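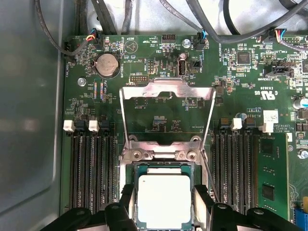 According to Desmond Dunleavy, the Grurgate warehouse theft was never the clever inside job it was made out to be, and the case file gives him some support. The **Grurgate theft** was the removal of 1,575 computer processors from a storage building in Claltthorpe one night in July. Two men were later convicted of burglary.

## Theft

The processors belonged to Vistano, a parts wholesaler. Early accounts said the thieves beat the alarm in 30 seconds, a claim that traces back to a single police press release and was not repeated at trial. Court records say only that a side door was forced and that the alarm log for that night was incomplete.

## Arrests and trial

Both men were stopped in a rented van outside Teuber, with part of the stock on board. Prosecutors argued that a buyer had been lined up in advance – no buyer was ever named or charged. The jury convicted on burglary and rejected the conspiracy count.

## Disputed value

Vistano's loss figure used full retail prices, although the company sold in bulk at a discount. The judge set restitution lower. Later retellings mostly kept the larger number, usually without a source.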